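What the software group has been up to: teaching the planner some table manners

By Ilona Szűcs
16 March 2023

If you have walked past the Lerine bench this winter and wondered why the people there talk so much about clutter, I can finally fill you in, because Nusrat Kodikara was kind enough to sit with me over two cups of coffee and explain it all slowly.

Lerine is our grasp planner, the piece of software that looks at what the wrist camera sends and decides where the fingers should go. The old version scored every possible grasp on its own merits. That works nicely with one thing on a bare table, and much less nicely when plates, cloths and cups are all crowding in. It would pick a lovely grasp on a small item and then plan a path straight through its neighbor.

The new version, which went onto the bench last week, scores the grasp and the approach together. Villads Eyvindsson wrote most of the cost function, and he has been fussing over small, flat things in particular — a ketchup packet gives the fingers very little height to work with, and the depth readings around it are thin.

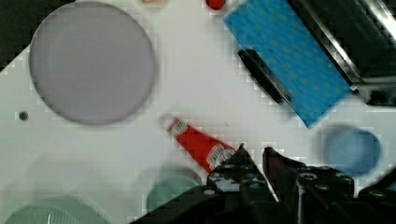

What changed in the code

The biggest change is that the planner now keeps its second and third choices. If the check just before closing says the target isn't where we thought, Lerine moves on to the next candidate and skips the full replan. Nusrat tells me this saved her a good deal of waiting over 221 recorded attempts, and it also turned up 17 cases where the cloth mask had swallowed part of something lying beside it. Those are now in the regression set, and Krisztina Kovács is relabeling them (bless her patience!).

There is also a new replay viewer, so you can step through a log and see each score as the planner saw it. It gets sluggish on logs over 3000 steps — please close your other tabs first. Blurry close-range views are still a weak spot, and Villads would dearly love to have your odd logs if you have any to share.

Comments

Magdolna Bíró: Lovely to read this! Does the viewer open the older Plosel logs, or do I need to convert them?

Nusrat Kodikara: Convert them first, Magdolna. The script is in the tools folder, and it's quick.

Krisztina Kovács: Nine down, eight to go on the cloth masks.

Recent items
Moving the Plosel logs to the new server
Drastodow calibration notes, second round
September open house: call for demos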